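Thursday, way past when I should be asleep

Okay so the candy situation. I promised Anika Lindgren that I would handle the sweets for Leilani's party, and I said it in that breezy voice I use when I have no idea what I'm signing up for. She took me at my word, and now my living room smells like a fruit stand.

I started at 5 with the tablecloths. Grandma's lace one came out of the drawer (the one with the orange dots and the flowers and hearts) and I put it over the yellow and white check, mostly so the stain from Easter wouldn't show. I love them together! Latrice says it looks like two picnics crashed into each other. She can say what she wants, she eats off paper towels.

Then I dumped out both shopping bags and it was so much more sugar than I remembered paying for. Gus Achterberg had dropped off his share on Tuesday's leftovers principle, meaning whatever was at the back of his pantry, plus one bag of gummies that he swore were new. I ate two to check. They were fine. I ate some more to be sure.

The plan was to sort by wrapped and not wrapped, the wrapped ones for the kids' take-home bags and the gummies for the bowl. Easy. Except the wrapped ones are so shiny and pretty that I kept stopping to look at them, and I moved the orange box from one end of the table to the other for no reason at all, and then it was 7 and I hadn't had dinner unless you count the gummies, and I do.
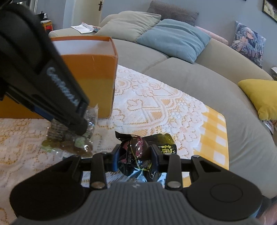 Candy night! Gummies on the lace, the fancy foil one with the pink band, and all my cushions behaving themselves on the sofa for once.

Demetrius called in the middle of it to ask if Leilani's cousins were coming, and he had me on the phone so long that I filled 10 bags while he talked. Tie, twist, next. He is a good dad but he cannot get to the end of a story. There was something about a parking permit, and then something about his boss, and then he remembered he'd called to ask me a question and the question was whether I had a cooler. I do have a cooler! It's at Latrice's. I told him to call Latrice.

So now there are 11 kids on the list, so I need one more bag, and I'm out of the little ribbon. Of course I am. I looked in the sewing tin and the junk drawer and the box with the Christmas stuff and found a Bronda receipt from the blender that died, which I have wanted for MONTHS, so that's something. The last bag may have to be tied with kitchen string. If a child complains I will give that child my own personal chocolate.

I should say I was pleased with the sofa tonight too. I had the pale green cushion by the light blue one and the yellow one way over on the arm, and it looked so cheerful from the table that I didn't even mind not sitting on it. I still think the pink one needs a better spot. Maybe next to the gray one? I'll try it tomorrow before Anika comes by at noon and moves everything anyway.

Still to do: ribbon, ice, call Gus back, get my cooler from Latrice before Demetrius does and forgets whose it is. My teeth feel furry. Going to go brush them twice and read a page and a half of my book.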